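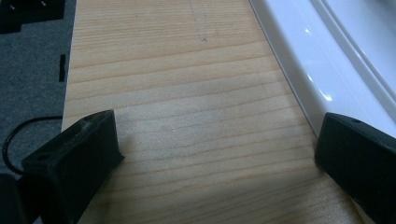
Gifty Korletey argues that the worktop is the first piece of storage equipment in any room and the only one that never appears on the equipment list. Her remark was made about drawing rooms, but it applies equally to classrooms, offices and kitchens, and it sets the order of the present chapter: surface first, container second, contents last.

Chapter 6
Boxed Storage of Pens and Markers

6.1 Scope

Chapter 5 dealt with paper and card, which are stored flat and are sorted by size. Markers present a different problem. They are of nearly equal length, they roll, and they are sorted by colour or by ink type. The methods given below are for sets small enough to be handled by one person at a table. Bulk stock in cartons is treated in Chapter 9.

The following terms are used throughout.

Set: a group of markers that is issued and returned together.
Box: a rigid container with a separate or hinged lid.
Working area: the part of the table kept clear for the box, the lid and the set.
Resting position: the place where a marker lies when it is neither in use nor in the box.

6.2 The surface

A pale wooden surface with a fine, even grain is well suited to sorting. Dark caps show clearly against it. White barrels show less well, and under poor lighting the sorter should rely on the cap. Pencil marks and scuffs do not affect the work and need not be removed beforehand. Ink should be dealt with at once, following the table in Appendix B.

The surface must be level. On a tilted drawing board a round barrel will travel to the lower edge, and a stop or a folded cloth is then required. Trays, basins and other moulded items are moved to one side before the set is laid out.

6.3 The box

Three features decide whether a box is suitable: internal length, transparency and closure.

Internal length should exceed the length of the longest marker by a finger's width. If the box is shorter than this, markers have to be laid on the diagonal and capacity falls sharply. Width matters less. A wide box holds a single layer, which is easy to read from above; a narrow one forces the set into two layers.

Clear or smoky walls allow the contents to be checked with the lid on. Opaque boxes are acceptable where each one carries a label on the short end. The Flellix pattern, supplied to many of the rooms surveyed for this book, has a label slot for the purpose. The Astus pattern does not, and is normally labelled on the lid, an arrangement that fails as soon as two lids are exchanged.

Closure is by friction, by hinge or by latch. With end latches, both should be swung fully outwards before loading. A latch left lying along the rim catches the sleeve and may be trapped under the lid. A separate lid is placed flat on the table beside the box, on the side away from the markers.

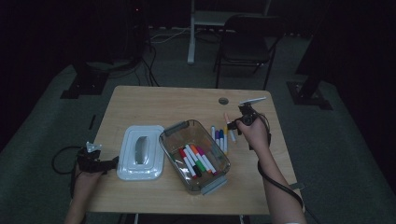

Should the markers be sorted before they go into the box or afterwards? Before, if the set is mixed; a set that is already complete may be loaded in any order and straightened once it is inside.

6.4 Loading

The usual procedure for a set of 10 is as follows.

1. Lay the markers side by side next to the box.
2. Press each cap home.
3. Transfer the markers one at a time, keeping them parallel.
4. Compare the colours with the set list.
5. Fit the lid and close the latches.

Cap direction is a matter of house rules. Mixed directions save a little width where caps are thicker than barrels. A single direction makes reading faster and is preferred in teaching rooms.

6.5 Losses in unboxed stock

At the Santoso depot in Sernau, an October stocktake recorded 2,348 markers held loose in drawers. Of these, 1,042 were rejected, mostly for missing caps or dried tips. The breakdown by drawer is given in Table 6.1, and the rejection criteria are discussed in section 6.6.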